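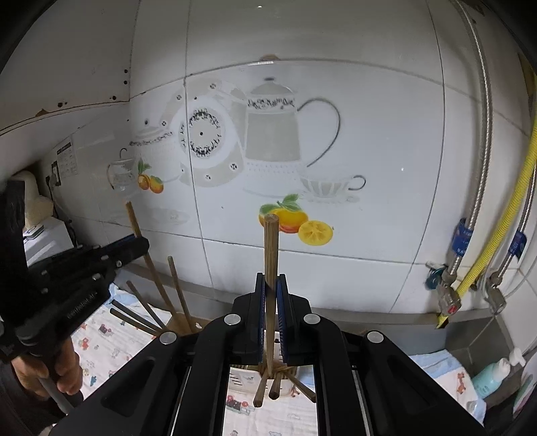
# A width reading is a measurement, and should be treated as one

On paper the stick task is among the simplest in the Liltora set. Two hand-held grippers, a group of wooden sticks leaning against a wall, a worktop with a cloth on it. One gripper closes on a stick and brings it upright, the other comes in when needed, and the stick is passed across or set down. A person does this by hand without thinking. A person does it through a pair of grippers nearly as well after a short practice.

In May the same task, run on the arms at Finmont, broke a stick during a handover. The left arm had hold of it below the middle, the right arm closed near the top, and the left arm then moved away before it had let go. The stick bent, split along the grain and threw a splinter over the low guard at the front of the cell. The person on the stop button was standing where the floor marking told them to stand, and the splinter landed short of the marking. There was no injury. The report was filed as a near miss and classed under "policy behaviour, unexpected".

I think that classification was wrong, and that the habit behind it will eventually hurt someone.

## What failed

The policy was doing what it had been taught. In a large part of the training data, the left gripper reports that it is open slightly wider than it really is. The offset is 2 mm at the finger tips. On a mug or a bottle this hardly matters: the fingers open so far on release that the small error disappears into the movement. A stick is thin. The difference between holding it and clearing it is a few millimetres of travel, and an error of that size sits exactly where the decision is made.

Seen from the model's side, the left gripper in those episodes moves away from the stick at a reported width that ought to have meant "clear". On the arms, whose width sensing was correctly set, the commanded width was reproduced faithfully. Allowing for the compression of the ridged pads, the fingers were still in contact with the wood. The arm then carried out its retreat at normal speed with the other arm holding on.

The offset came from a reference that had been set with the fingers pressed together hard. Soft pads compress. If zero is taken with the pads squashed, every later reading is too large by the amount they were squashed. The right gripper had been zeroed at light contact and was correct. The left had been zeroed again after its pads were replaced, by the same written procedure, which said "close the fingers fully and press zero" and gave no closing force.

The task set held 816 episodes. When the recordings were checked against a gauge block, and then against the moments where both fingers touch with nothing between them, 393 turned out to have been made after the pads were replaced. That is close to half. A model trained on such a set does not average the two halves into something sensible. It learns that both release widths are acceptable, and picks between them on cues that have nothing to do with the stick.

Those cues were easy to find once looked for. The episodes from the Lagos kitchens came mostly before the pad change and the Ondham ones mostly after it. The Finmont cell has pale tiles and a cluttered back edge, much closer to Ondham. The arms were therefore more likely to choose the bad width in the cell than the figures for the whole set would suggest. I would not call that bad luck. Changes of hardware usually coincide with changes of place, as equipment is serviced when it comes back from one site and before it goes to the next.

## Why "policy behaviour" is a poor label

The label has practical effects. A fault classed under policy behaviour is passed to the people who train the model, and their remedies are more data, different weighting and a longer run. All three were proposed. More data, collected with the same left gripper, would have raised the share of bad episodes. A longer run would have fitted them better.

A fault classed under instrumentation goes to someone with a gauge block. The check that found the offset took less than an afternoon, and most of that went on finding the right adaptor for the cable.

There is also a matter of evidence. When a policy is blamed, there is rarely anything to hold it to. It is accepted that learned controllers do odd things now and then, and a single odd thing is closed with a note. A measurement error leaves a consistent trace. It can be shown to be present or absent in every recording, and that makes it a much more useful suspect. I would go through the measurable causes first in every incident, and allow "unexpected behaviour" as a finding only when they have been written down and ruled out.

## The objection from scale

The usual answer is that hand-held collection is cheap by design. The grippers go into ordinary kitchens, the work is done by people who were shown the task that morning, and the large number of episodes is meant to absorb the faults in any one of them. Put a calibration routine in front of every session, the argument runs, and the approach loses its main advantage.

I accept the first half. Random error does shrink with volume. If every gripper were zeroed a little differently every morning, the model would see a spread of release widths and would probably learn to open well past all of them. The trouble is that a reference offset is constant until somebody touches the hardware again. Volume does nothing to it. The next thousand episodes carry the same 2 mm as the last thousand.

The cost is overstated as well. The check needed here is to close the fingers lightly on nothing, then on one block of known width, and record both readings at the start of the session. It can be done with the gripper already in the hand. The software should refuse to start recording if either reading is out, and this is the part that met most resistance, on the grounds that a refusal in a kitchen far from the workshop loses a day. It does lose a day. The alternative lost 393 episodes, and was found by way of a broken stick.

A softer version was suggested, in which the software warns and carries on. I am against it. A warning shown to a person with a gripper in each hand will be dismissed with an elbow, and the recording will go into the set looking exactly like the others.

## Width says nothing about force

There is a second weakness in the method, and correcting the offset does not remove it. The grippers record where the fingers are. They do not record how hard they press. A person holding the handle feels through it when the stick is still caught, and waits. That waiting is in the data only as a pause of varying length with no visible cause. The model has no channel in which the cause appears, so it treats the pause as optional.

For rigid objects set down on a worktop this is tolerable, and the worst result is usually something knocked over. A handover is different, in that both arms hold the same object and each is stiff. Any disagreement between them goes straight into whatever is in the middle. A wooden stick stores the load well and gives it back all at once.

The grippers could be fitted with force sensing, and there are good arguments for doing so. It would make them heavier and dearer, and I do not expect it soon. Meanwhile the arms themselves already measure the load at the wrist. At Finmont that measurement was used only for collision detection, with a threshold set high enough to let the arms lift a full pan. It did trip, after the stick had split.

I would have two limits. The existing one can stay for the general case. A second, much lower one should apply whenever both grippers report a grasp at the same time, and should hold both arms still when it is exceeded. It depends on nothing learned. It would have stopped the arms in May with the stick bent and whole, even with every one of the bad episodes in the training set.

## What has been done, and what has not

As of 05/09/2025 the zeroing procedure gives a closing force, and the block check is in the session software with a refusal, as argued above. The affected episodes were corrected by subtracting the offset and then put back. I had argued for leaving them out. The correction is sound for the recorded width, but the pads were new and stiffer than the old ones, and nothing in the file says by how much. They should at least carry a mark so that they can be removed again, and at present they do not.

The guard at the front of the cell has been raised. The floor marking has been moved back.

The lower limit for shared grasps is still under discussion. The concern is false stops, chiefly in the towel and cloth tasks, where two arms pulling on the same thing is the whole point. That seems to me a reason to set the limit per task and to make the tasks that want a high one ask for it. The default should be the low value. Until it is in place I do not think the stick task should be run on the arms with anyone in front of the guard, whatever its new height.

The incident is still filed under policy behaviour. I have asked for the entry to be changed. Whoever searches the log next year for width faults or pad changes will not find it where it is, and they will want the gauge readings that go with it.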